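January, still. Up at 8, at the white table by twenty past, which counts as discipline in this flat.

I have decided that the table is the problem. Everything I own passes over it on its way to somewhere else and most of it never gets the connecting flight. Rahel Haslinger came for soup last night and had to hold her bowl. She was gracious about it. She did say "Is there a system?" in the voice she uses on waiters, and I said yes, and then lay awake until one wondering what I'd say if she asked to see it.

So, this morning, clearing. The rule was to be keep, bin or return, and no reading. I broke the last part first. Hilary Mantel has been out since before Christmas, the pink paperback of The Giant, O'Brien, and I can't put it on the shelf because it would mean admitting I've stopped at page 36. I like it very much. I just keep starting it again so as to do it properly. 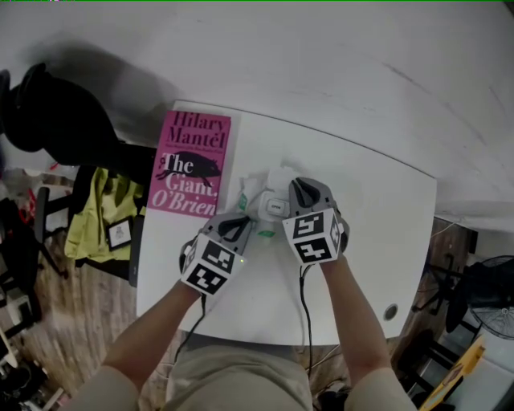 Then there's the paper. I don't know who in this household blows their nose and then files the result, but as I live alone the field is narrow. Crumpled things went into the bin without an inquiry. Anything with a button on it gets a stay of execution, because the last time I threw out something with a button Ladi Obi rang the same evening to ask for it back.

Stopped at eleven for toast. Ate it standing up so as not to put a plate on the table, a level of commitment I doubt I can maintain.

Letter from Gramon about the boiler cover, going up again. Put it on the table. Took it off the table. It is now on the stairs, with the Sanero catalogue.

Must ring Ladi about the spare keys. Must buy a proper bin. Mantel has moved to the bedside, page 1, and I mean to get past the weekend with her this time.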